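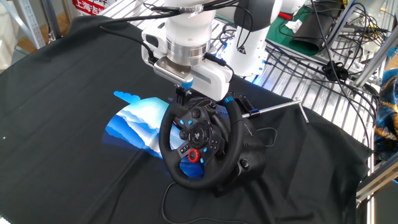 Figure 5.1 Gaming-style steering wheel on its base unit. The red rotary dial is near the lower center of the hub.

CHAPTER 5
Steering Wheel Controllers

Terms introduced in this chapter: rim, hub, spoke, base unit, lock-to-lock rotation, center detent, return torque, dead band, thumb zone, reach envelope

5.1 Scope of the chapter

Chapter 4 dealt with controls that are moved by one finger or one hand and that return a single value. A steering wheel controller combines a large two-handed control with a group of small ones. The large control is the rim. It returns an angle. The small controls are mounted on the hub and spokes, and they turn with the rim, so their position in relation to the desk changes whenever the wheel is turned. Their position in relation to the hands changes only when the user shifts grip.

This chapter treats the desktop wheel as a complete input device. Sections 5.2 and 5.3 name the parts and describe the layout of the hub. Section 5.4 covers measurement of the rim angle. Return torque and the motors that supply it are left to Chapter 6. Pedals are treated in Chapter 8 together with other foot controls.

5.2 Parts and terms

The rim is the part held in the hands. It may be a full circle or it may be flattened at the bottom, as in Figure 5.1. A flat-bottomed rim gives the user a reference by touch: with the flat section level at the bottom, the wheel is at center or is a whole number of turns away from it. The flat section also makes hand-over-hand turning uneven, and for this reason the full circle is preferred where large angles are common.

Rim thickness is measured across the grip, not across the wheel. A thick rim fills the palm and lowers the grip force needed to hold a given torque. Surface texture serves the same purpose. The rim in the figure has a leather-like texture.

The hub is the central part of the wheel. The spokes join hub and rim. On a road car the spokes are mainly structural, but on a controller they also carry switches, and their width is often set by the switches and not by the load.

The base unit is the housing behind and beneath the rim. In this book the term covers the bearing, the angle sensor, the electronics and any motor, whether or not a given product has all of them. The base unit must resist the torque applied at the rim without tipping or sliding. Methods of fixing it to a work surface are compared in Table 5.3.

5.3 Layout of the hub

Controls on the hub fall into two groups according to how they are reached.

The first group lies in the thumb zone, the area that either thumb can cover while the fingers stay closed on the rim. Frequent actions belong here. Buttons and directional pads are suitable types because each press is short and requires little travel.

The second group lies outside the thumb zone. To operate a control in this group, the user must open one hand and move it toward the center of the wheel. During that time the rim is held on one side only. Rotary dials are often placed in this group. They are normally used for settings that change seldom, and they need a finger-and-thumb pinch that the thumb alone can't supply.

A control outside the thumb zone has to be found quickly. Two means are in general use. The first is color: in Figure 5.1, the bright red dial contrasts with the black plastic of the hub. The second is edge shape. A ridged edge can be recognized by touch and gives the fingertips a hold during turning. Illumination is a third means but depends on the light level in the room. Small gray lettering on black is adequate for learning the layout and poor for use during a task.

Worked case. Rommel Salazar and Toon Van Rooij compared two hub layouts for the Plusedis trainer. Layout A placed the mode dial on the right spoke. Layout B placed it at the lower center of the hub. Each layout was used for 200 dial operations, and every unwanted change in rim angle greater than 5 degrees was recorded as a disturbance. Layout A produced 164 disturbances in total over the pilot and main series; the main series alone is used in Problem 5.9. The authors kept Layout B, in which the reaching hand crosses less of the rim.

5.4 Measuring the rim angle

Let the rim angle be zero when the wheel is centered and positive for clockwise rotation as seen by the user. Lock-to-lock rotation is the full angle between the two end stops. A sensor that covers a single turn can't distinguish an angle of 9 degrees from one of 369 degrees. Where lock-to-lock rotation is greater than one turn, the device must therefore count turns, use a second sensor geared to the first, or find its center at startup by driving to both stops.

The dead band is the range of angles on either side of zero for which the output is held at zero. It hides small errors in centering. It also removes fine control at the point where most steering corrections are made, and it should be set no wider than the measured centering error. The procedure for measuring that error begins with the base unit clamped and the rim released.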